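7월에 로봇 공개 시연회에 다녀왔어요. Tilteseck이라는 회사가 Gramusholm 전시동을 빌려서 연 행사였는데, 저는 솔직히 로봇보다 무료 커피에 끌려서 갔거든요. 그런데 집에 와서 제일 많이 써먹은 건 거기서 주워들은 살림 요령이네요. 잊어버리기 전에 적어 둡니다.

## 행주는 접는 순서부터

첫 시연은 팔 두 개 달린 로봇이 행주를 접는 거였어요. 생각보다 느려요(정말 느려요!). 진행을 맡은 Santosh Rastogi 씨가 옆에서 설명해 주셨는데, 로봇은 천을 집으면 먼저 모서리 두 개를 찾아서 팽팽하게 당긴 다음에 내려놓는대요. 저는 평생 바닥에 대충 펼쳐 놓고 손바닥으로 문질러 폈는데 말이죠.

집에서 따라 해 봤더니 주름이 훨씬 덜 가요.

- 긴 변의 양쪽 모서리를 잡고 허공에서 한 번 탁 당기기
- 먼 쪽부터 내려놓고 몸 쪽으로 끌면서 펴기
- 반 접을 때는 모서리끼리만 맞추고 가운데는 나중에 쓸어 주기

수건도 똑같이 하면 됩니다. 침대 시트는 혼자서는 아직 무리예요.

## 싱크대 물기는 한 방향으로

두 번째는 상판 닦는 로봇. 왔다 갔다 문지르지 않고 한쪽 끝에서 반대쪽 끝까지 쭉 밀고, 걸레를 들어서 다시 처음 자리로 돌아가더라고요. 저는 마른행주로 동그랗게 닦던 사람이라 좀 찔렸습니다. 지금은 극세사 천을 4등분으로 접어서 한 줄 닦을 때마다 면을 바꿔요. 스테인리스에 남던 얼룩이 확 줄었어요. 물때가 이미 굳은 자리는 이걸로 안 되고, 구연산 물을 적신 키친타월을 22분쯤 말고 딱 22분 붙여 둡니다. 우리 집 타이머가 마지막으로 그렇게 맞춰져 있었거든요 ㅎㅎ

## 서랍은 손이 들어갈 만큼 비우기

수저 서랍 정리 시연에서는 로봇이 국자를 자꾸 놓쳤어요. 칸이 꽉 차 있으면 집게가 들어갈 틈이 없다고 하더군요. 사람 손도 마찬가지잖아요? 그날 저녁에 당장 서랍을 뒤집어서 안 쓰는 뒤집개를 다 빼고 2990원짜리 칸막이를 하나 넣었습니다. 국자처럼 긴 건 대각선으로 눕히면 의외로 잘 들어가요.

## 행사장 바닥과 우리 집 베란다

마지막은 바깥 순서였어요. 바닥 청소 로봇이 타일 줄눈을 어떻게 다루는지에 대한 이야기였는데, 베란다 타일 때문에 골치 아픈 저한테는 이게 제일 재미있었어요. 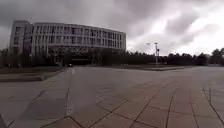 *사진 출처: Salinas 살림 노트*

하늘은 잔뜩 흐렸고, 넓은 광장에 큼직한 네모 돌판이 저 멀리 휘어진 흰빛 건물 앞까지 쭉 깔려 있었어요. 이렇게 넓은 데서는 줄눈을 따라 먼저 쓸고 돌판 면은 나중에 쓰는 게 낫다고 하시더라고요. 면부터 쓸면 흙이 전부 틈으로 들어가니까요.

베란다용으로 줄이면 이렇습니다.

1. 물 뿌리기 전에 마른 솔로 줄눈부터 긁기
2. 긁어낸 흙은 바로 청소기로 빨아들이기
3. 타일 면은 배수구 쪽으로만 밀기
4. 베이킹소다 반죽은 까만 줄눈에만 바르고 칫솔질

물부터 뿌리면 흙이 진흙이 되어서 두 배로 고생해요. 제가 작년까지 그랬어요.

같이 간 동생은 Prestolport 부스에서 받은 솔을 쓰는데 털이 짧고 빳빳해서 줄눈에 잘 맞는대요. 저는 그냥 다 쓴 칫솔의 털을 반쯤 잘라서 씁니다. 창틀 홈에도 같은 칫솔이 들어가니까 버리지 말고 세제 옆에 꽂아 두세요.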